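# Robotic room servicing

**Robotic room servicing** is the use of mobile robots with arms to carry out cleaning and tidying jobs in hotels and other lodgings. Vacuuming was the first of these jobs to be handed over to machines. Emptying bins, making beds and wiping surfaces have proved harder.

## Bin emptying

Changing a bin liner is often used as a test because it involves a soft bag, a light container and little floor space.
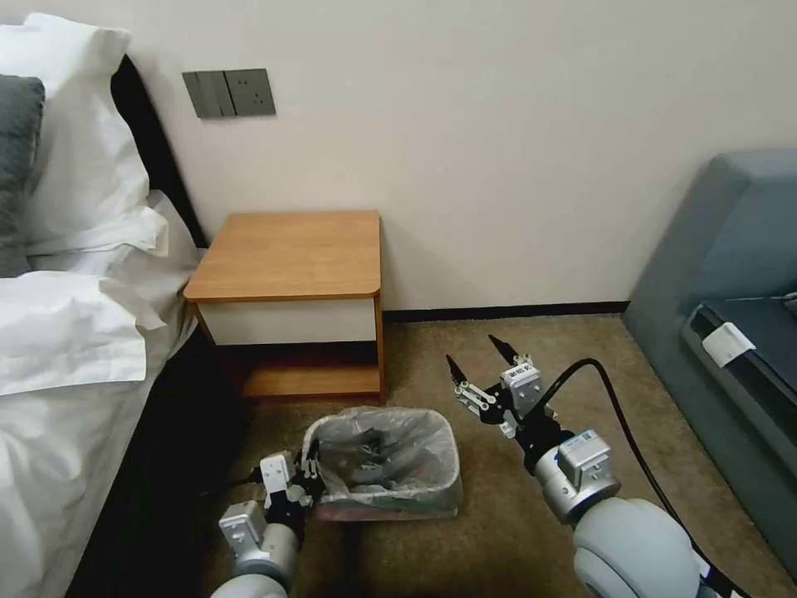 Thin plastic is difficult for a gripper to hold. It folds, sticks to itself and changes shape as the load inside it moves. The Plulow trial, led by Lizelle Botha, covered 152 attempts in furnished bedrooms and limited each one to 300 seconds. Most failures came while fitting the new liner.
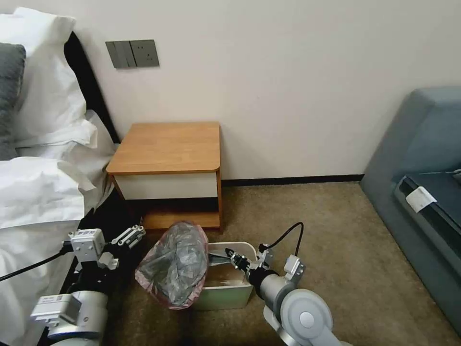

Two-armed machines have an advantage in this work, as one arm can steady the bin while the other deals with the bag. They are also larger and need more room beside the bed.

## Present state

No system is in regular use without staff nearby. The Vernard group ran its robots in 18 rooms and kept a person on each floor to step in. Jaxon Poirier has argued that trials should report how often help was given as well as how many jobs were finished.

## See also

- Mthembu grasp test
- Jusumow (service robot)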